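4.2 Home working conditions of the respondents

The second part of the survey asked the respondents to describe the place where they do their paid work at home. We sent the form to 600 households in the two districts, Jikon and Hevach, and received 425 complete answers. The form was available in both local languages, and the answers in the second language were translated by the authors.

In Jikon, where the apartments are older and the rooms are larger, most respondents reported a separate room or at least a fixed corner for work. In Hevach the situation is different. Many families there live in two rooms, and the kitchen table is used for meals, for school homework and for paid work during the same day. Several respondents wrote that they begin to work only after the children are asleep, and one wrote that her real office is "the hour before breakfast".

We expected that the size of the apartment would explain most of the difference in reported tiredness. This was only partly confirmed. Respondents with a fixed place, even a very small one, reported fewer evening headaches than respondents who moved from table to table – and this was true in both districts. A similar result was found by the earlier Debnath survey, although that study included only office clerks and did not ask about children in the home.

The kind of furniture was recorded in a simple way. We asked if the work surface was bought for work, was bought for another purpose, or was received from a relative or an employer. A plain desk with a flat top, as in Figure 3, was placed in the first group if the respondent had chosen it for work, and in the third group if it was received from somebody else.

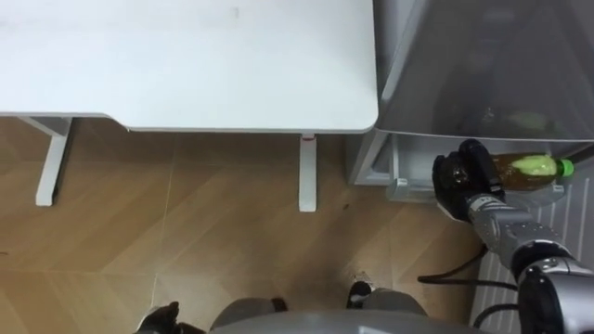 Figure 3. A white desk on a wood-effect floor.

The employer paid for furniture in only 12 households, all of them in Jikon. In the interviews, some respondents did not know that such support could be requested. Others knew it but felt uncomfortable to ask, especially when their contract was temporary. The Dristari housing program offers a small loan for home improvement, but its rules mention heating and windows and say nothing on work space.

One limit of this part should be noted. The answers describe the home in April, when the windows can be open and the balcony is sometimes used as a second room. In winter the same family may organize the work differently – we return to this question in Section 5.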